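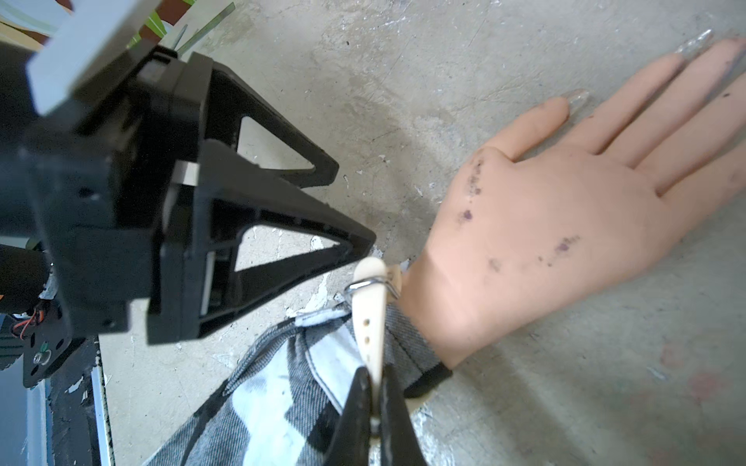

A watch strap between two fingertips, with a second gripper close by.

Programs that control two robot arms have traditionally treated each arm as a separate machine. A planner calculates a path for the left arm and a path for the right, checks that the two will not collide, and sends both to the motors. The method works well with boxes and bottles. It works poorly with cloth, straps and anything else that changes shape when pulled.

Engineers at Rissanen, a software company in Clerkton, have spent the past two years on a different arrangement. Their planning package, Zetent, describes a task by the state of the material between the hands. Tension, slack and twist are estimated from the wrist cameras and the load on each joint, and both arms are then moved to correct whichever value has drifted.

"The strap has no fixed position that we can give to the planner," said Pirjo Hirvonen, who leads the control group. "We give it a condition to maintain, and the positions follow from that." 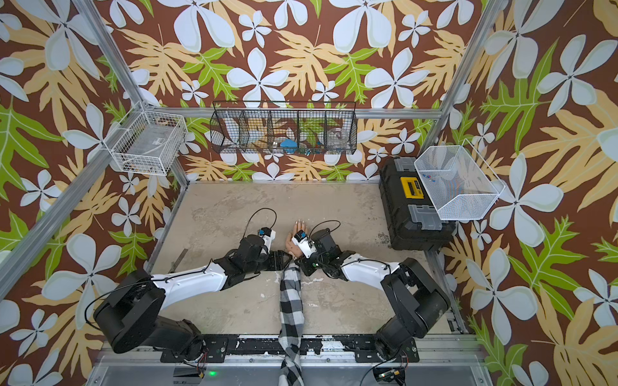

Fabric is the harder case. A strap bends mostly in one direction, while a checkered cloth can fold over itself and hide the edge the software is trying to track. Zetent keeps up to 55 candidate shapes for the cloth at any moment and discards those that disagree with the camera views. The full estimate is refreshed every 140 milliseconds. A faster loop, which reads only the joints, runs between refreshes and can halt both arms if tension rises sharply.

Elsa Lahtinen, who is responsible for perception, regards the slower loop as the main limit on the system. The June release reduced its memory use and added a replay tool with which operators can step through a failed attempt and see which candidate shape the planner had trusted. The tool was built from 800 recorded attempts, 70 of them set aside for testing.

The company intends to extend the work to garments with fasteners, beginning with buckles.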